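Long-distance walking and the joy of a boring spreadsheet

I finished the Vomenley route in July and I still haven't stopped talking about it, so now it's your turn! 203 miles, one pair of shoes, and a spreadsheet with 651 rows that I am prouder of than my wedding photos.
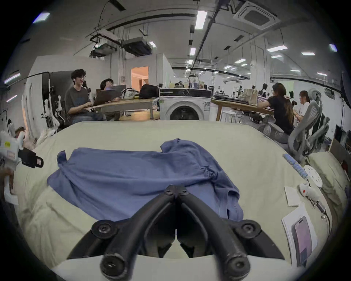
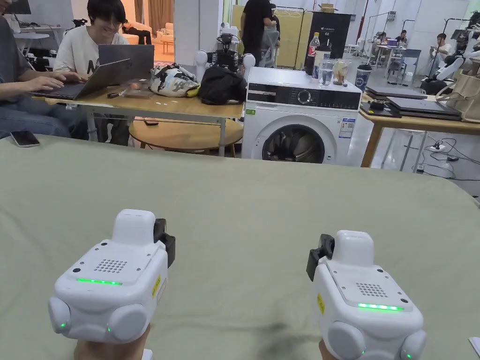
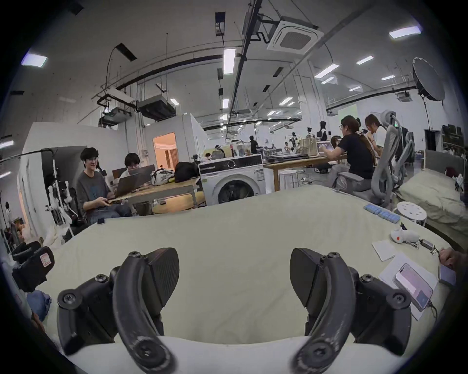
The spreadsheet started as a packing list. Then I added a column for weight, and then one for "did I use it," and after that there was no going back. Every snack, every bandage, every spare bootlace got its own line, and I filled in the last column each night in my tent by headlamp.

What did I learn? First, that I carry far too many socks. I took six pairs and wore two. (My wife told me this before I left. It is now in the spreadsheet under her name.) Second, that peanut butter is the greatest hiking food ever made and I will argue with anyone who says cheese. I was eating 3,000 calories a day and most of them came off the same spoon.

The best stretch by far was from Hitden up to the ridge. You leave the village past the chapel, climb through beech woods for a couple of hours, and then the trees just stop and you can see all the way back to the reservoir. I sat down on a rock and ate lunch at 10 in the morning because I couldn't think of a better place to do it.

I met Wondimu Lencho up there, walking the route in the other direction with a pack half the size of mine. We compared loads like kids trading cards. He had cut the handle off his toothbrush and sewn his own rain skirt — a rain skirt! — and he swore by it. I've since made one out of an old tent fly and it's wonderful. My knees stay dry and I don't boil the way I did in rain pants.

The stage into Abernathy is the hard one. It's 30 miles if you skip the hostel, and I skipped the hostel, and I would like to apologize to my feet. Stop at the hostel. They do pie.

I'm already planning next year. The new packing list has a tab just for socks, with one row in it so far.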